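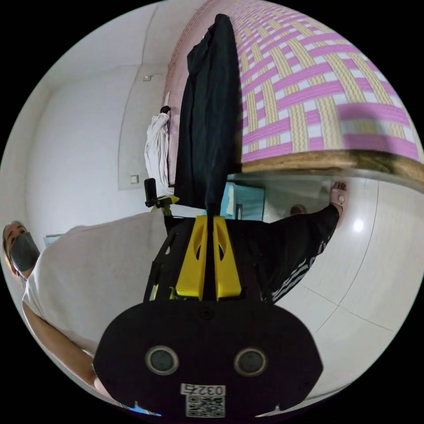
The Stunero open house was a public demonstration of garment-handling work held in July by Kirkell, a company that collects training material for household robots. Visitors were shown people using hand-held grippers to pick up, lift and put down clothing in a furnished bedroom. The event was promoted under the title "Robots That Do Your Laundry," a phrase that drew criticism, as no robot did any laundry during the program.

Background

Stunero began as an internal project at Kirkell and was later opened to outside partners, among them the software firm Sirnari. Its stated goal is a control system able to sort and fold a household's clothes without being told what each item is. Kirkell has described the project as "near ready" in three successive yearly announcements. No release has followed any of them.

The method relies on human demonstration. A person carries out a chore while holding a gripper that has the same fingers as the planned machine, and the recordings are used to train software. Supporters of this approach point out that it is cheaper than putting a full robot arm in every test home. Critics answer that a person brings eyes, balance and a lifetime of dressing to the job, and that it is hard to say how much of this carries over to a machine.
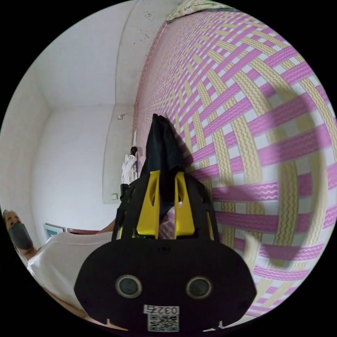

Program

The open house ran from 10 a.m. to late afternoon. Kirkell gave attendance as 52, a figure that included its own staff and the Sirnari delegation. Guests were admitted in small groups and asked to stay behind a line of tape in the hallway, from which, according to several written comments, it was difficult to see the bed.

Each group watched a session of handling followed by a talk. The talk put the size of the Stunero collection at 1278 recorded garment episodes, with 2000 planned before the end of the year. Asked what counted as an episode, the presenters said that any complete pick-up and release was included. Whether dropped items were counted was asked twice and left for a later reply. The printed handout gave no breakdown by type of clothing, and it did not say how many different homes had been used.

Soft goods are widely regarded as a hard case in robotics. A cup keeps its shape when it is lifted, while a shirt takes a new one every time. The handout acknowledged this in a single sentence and moved on to a section on market size. 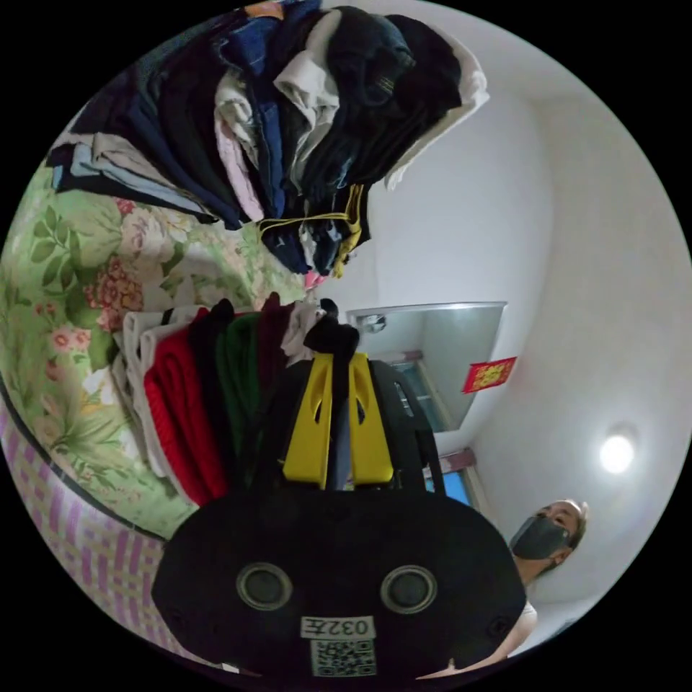 Reception

Coverage was limited. The Ásgeirsdóttir Review, a small newsletter on home automation, called the afternoon "a decent look at data collection, sold as something else." Its report praised the choice of an ordinary lived-in style of room over a bare test bench, but noted that visitors were never shown a trained system working on its own, even on video. It also objected to the phrase "folding success," which appeared on the handout without a definition.

Kirkell replied that the open house had been meant to show process and that results would be published separately. Sirnari made no statement. The title was dropped from the event page in the weeks afterward and replaced with "Stunero: Garment Handling Sessions."

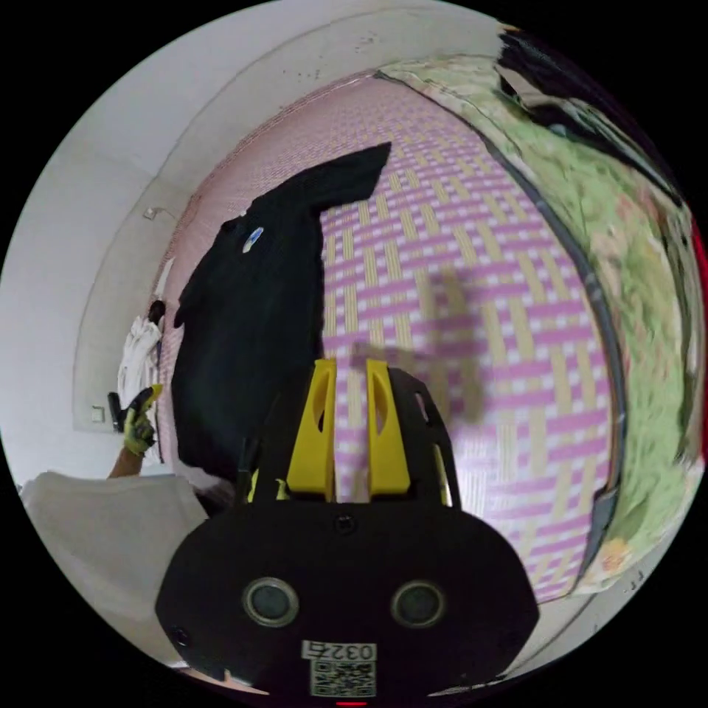
A black garment and a hand-held gripper during the Stunero sessions.

Later events

A second open house was announced for the following spring, with a promise of "autonomous segments." The published schedule lists a talk, a handling session and refreshments. As of the most recent update to the schedule, the autonomous segments have no time slot.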